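Serkham Landed Cost Calculator: a review for small wine importers 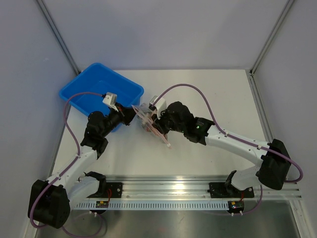

Two robot arms over a white tabletop, with a blue tub at upper left.

I bring in wine from small producers and sell it to shops and restaurants. Until last spring I worked out landed cost on a spreadsheet that had grown to 27 tabs. Serkham replaces that for $36 a month, or $30 if you pay for the year up front.

You enter the bottle price, alcohol level, case count, port and freight quote. It returns duty, excise tax, harbor fees and a cost per bottle. Alcohol level matters more than new importers expect, and Serkham flags any wine close to a tax bracket line. My old sheet missed that on a Mateos red blend, and I underpriced it for months.

Tariff changes are handled well. Each rate has a start date, so a container that lands in June can be priced at both the old and new rate - useful when a shipment is already on the water. I checked 2 past shipments against my broker's final bills. One matched to the dollar. The other was off by nearly $30 because of an exam fee, and I don't hold that against it.

Weak points: mixed pallets are slow to enter, and there is no way to copy a line. Exports to Gerkon, the bookkeeping program I use, drop the vintage. State excise tax has to be typed in by hand. Support answered my email the next morning but had no fix for the vintage problem.

I also tried Cumel. It costs less and looks cleaner, but it treats all still wine the same, so I dropped it after the trial.

If you import a few containers a year, take the monthly plan first. Brokers and larger houses will want something with customs filing built in, and Serkham doesn't offer it.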